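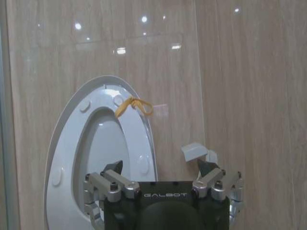
Lâm Giáp thinks we should always do the seat before the bowl, and has told me so twice now, once in the corridor and once in a note stuck to my cup. The argument is that you have clean water and a fresh cloth at the start, and the seat is the part people touch. I can see the sense in it, but I still like to get the cleaner into the bowl first and let it sit while I fuss with everything else, so for now I'm writing it down as an open question and we can squabble over it at tea.

Bathroom notes, Kutstead, 21/06/2026

I had meant to write this up properly at the bench, but my good pen has wandered off again (Tâm, if it's on your desk, I forgive you), so please bear with the handwriting and with me.

The job was the small bathroom, and mostly the toilet. Lid and seat go up together and stay up against the back wall for the whole of it. I like to check that they're leaning well back before anybody gets to work over the bowl, having once had a lid come down on my wrist at the Bukcombe house. It's a lovely thing to do to yourself first thing in the morning!

With the seat up you get a good look at the little round bumpers, four of them. Those are what I'd ask everyone to slow down for. A quick wipe across goes right over the top of them and leaves the grime where it was, so go around each one with a corner of the cloth, then along the inner edge of the ring, then the inside of the lid. Maham does them with a cotton swab and is much more patient than I am.

There's also the twisted yellow piece lying over the upper right of the seat. Lift it off before wiping and put it somewhere dry, please, and don't let it go down the bowl. I fished one out at Bukcombe and would rather not repeat the experience. 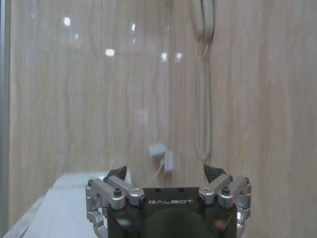

Gripper open, pale wall behind.

The wall is a pleasure, I must say. It's a pale finish with a soft grain to it, and the pattern is kind to splashes, which is nice for guests and a nuisance for us. Look at it from the side, with your cheek nearly against it, and wipe downward. Plain water on a wrung-out cloth does fine, and a dry one after if you have the time. Go gently by the plug unit near the corner, and keep the spray bottle well away from it. Spray the cloth, never the wall there.

For the bowl I used the Nornus cleaner, 500 ml of it made up in the jug, and I left it for 6 minutes by the kitchen timer. Nghĩa thinks that's too short for the yellow-brown staining, which is worst around the center and over on the right side, and I expect Nghĩa is right. The round-headed tool with the white handle is the one to use. Work it in small circles, keep the head low, and don't forget up under the rim, where it's easy to be lazy.
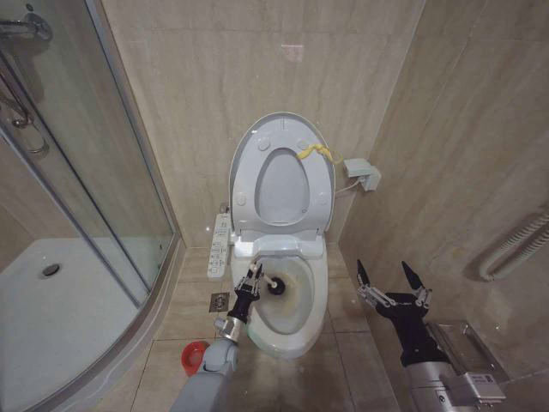 For next time

Try the longer soak. Sang Thái has offered to do the right side of the bowl separately and compare notes, and I said yes before the offer could be taken back.

We're down to nearly 700 ml of Nornus in the cupboard, so whoever is ordering from Cù, please add a bottle or two, and some more of the thick cloths while you're at it. The thin ones shed.

Also the outside of the rim at the lower left: give it a wipe, I always miss it.

Ask Lâm for the cup note back, I want to tape it in here.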